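Can it do the tidying yet?

My sister-in-law asked me at lunch in June when she could buy a robot to put the kitchen away, and I said "ask me at Christmas", which was a mistake, as she's got a very good memory.

So, my answer. Sorting things into tubs is about as dull as chores get, and arms can now do a fair bit of it on a good day. Wesard reckon theirs does 80 pots an hour. I do more than that half asleep with the radio on!

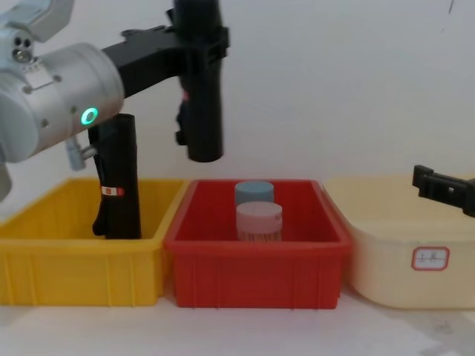
What bothers me is the leftovers. A pot on its side, a lid that isn't on properly, two things stuck together – any of those and you're back on your feet sorting it out yourself. Koskela's shop-floor people tell me the same story about parts trays (and they've got engineers down the corridor, lucky them).

I'd happily have one on a packing bench tomorrow. In my kitchen, with my cupboards? Give it a few more years, and keep your tea towel handy.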